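4.2 Telling a friend, or not telling

We coded 237 threads from the Lirkis advice board, all of them opened by someone who liked a friend, or liked someone a friend also liked. Posts in May only. Threads with no replies were dropped, so were the obvious jokes. Most posters never say what they want from the readers. They tell the story, then stop. The question, if theres one, comes in the title.

Three kinds of opening kept showing up: the confession (I like her, she doesn't know), the report (he told my friend and not me), and the apology, where the poster has already said something and wishes they hadn't. Confessions get the longest replies. Apologies get the kindest ones. Reports get taken apart, often by people who take the friend's side without having heard from the friend at all.

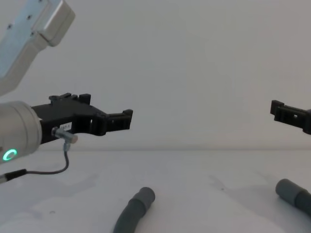 Figure 3

Kamala Kandasamy objected to this grouping when we read it out at Skitstead, saying that a report is nearly always a confession with the feelings moved onto somebody else, and that anyone who writes four paragraphs on what a friend did has told you who they like. Fair point. We went back and recoded 18 of the reports as mixed. The totals moved a little, the pattern in the replies didn't.

What repliers advise. Mostly, talk to the friend first. This holds even where the poster has said the friendship is already shaky. Coetzee's earlier coding of school letters found the same pull toward the friend, and we used that scheme with small changes (jealousy and envy merged, too hard to seperate in short posts). Advice to wait comes second. Advice to tell the crush directly is rarer than we expected and tends to come from repliers who then give their own story, usually one that ended badly but that they say they don't regret. 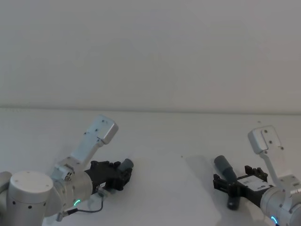
Own stories matter more than the advice itself. In threads where a replier gives one, the poster is more likely to come back and answer. Not always politely. One wrote, on 12 May 2003, that she had asked about her own friend and not about some stranger's college roommate, then thanked everybody and said she would call him after dinner. No further post from her. We don't know if she called.

Returning posters are a problem for us generally. Only 5 gave an outcome clear enough to code, and 4 of those were good news, which probably says more about who bothers to come back than about how these things go. We make no claim from them.

Comparison with Flornex, the other board, is left for section 5. Replies there are shorter and moderators step in early, so a poster may get one answer and a locked thread. Tone is harder to judge from that. Coding of the Flornex threads followed the same rules, except that age was not recorded becuase the board doesn't ask for it.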